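Grasp score stuck at 400 in our club sim round, what are we missing?

Posted by Grażyna Szczepańska in Student Robotics

Hi all! I help run the robotics club at our school and we've entered the Okafor challenge this year (simulation round only, so no hardware to break, thank goodness). The kids picked the pink part for the grasping task because it looked friendly, and it has been a pain ever since October. Our score sits at 400 and won't budge. The team at the top of the board has 934, so it can clearly be done!

We tried closing the fingers slower and we tried more force. No change. I'm pasting a view from down at the fingers, maybe somebody spots something. 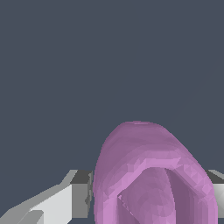
Close view at the gripper, one finger on each side of the part

We're running it in Flinder with the stock settings, if that matters. I teach math, so please go easy on me with the physics words.

Lwazi Matlala
Okay, I coached a team through this same round and we ended up at 885, so take this as advice from someone who didn't win either. Look at how faceted that surface is. If your collision shape is built from the same triangles, each finger could be touching at one tiny corner and the part can spin on you. Go into the part settings and swap the collision mesh for the smooth one, then bump the friction a little. Small steps, and have the kids write down every value (mine didn't, and we lost a whole afternoon).

Also pull the camera way back when you test the lift. You want the whole hand in view with the part hanging under it and nothing else around, like so: 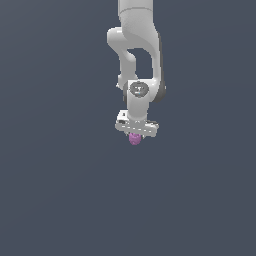 Things to try first
Run the lift 12 times with the same settings before you change anything. One good run means very little.
Check that both fingers start closing at the same moment.
Leave the force alone until the friction is sorted.

If the score still doesn't move, post your settings file and I'll take a look this weekend.

Wumodeo
we just restarted the program and it went up lol. might be worth a shot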